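Night Freight to Drakden

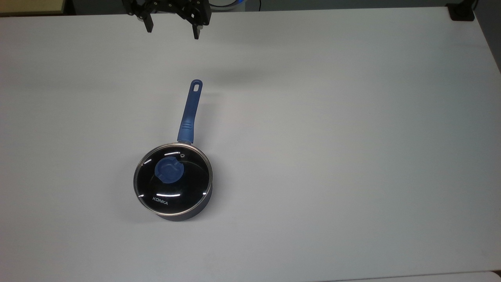 The white tabletop.

The captain had 1253 hours on the type and had never landed at Drakden in snow. The first officer had landed there twice, both times in May.

They left Istorbridge with 31 crates for Iline and fuel for one alternate. At the top of descent the tower gave them a crosswind of 31 knots, gusting. She wrote it on her kneeboard and underlined it.

"We can hold," he said.

"For how long?"

He worked it out on paper, then on the computer. "74 minutes. Then we go to Ignacio."

She flew the first approach down to minimums and saw nothing but gray. She pushed the levers forward and called the go-around. He raised the gear. They said very little on the climb.

On the second approach the lights came up early, a little to the left. She put the wing down, straightened the nose and let the wheels find the runway. The left side touched first – then the right.

At the stand a loader in a wet coat asked if it had been rough.

"Two tries," she said, and signed the sheet.

The first officer was already asking about coffee.

Contact the editors | Copyright Iline Stories | Back to top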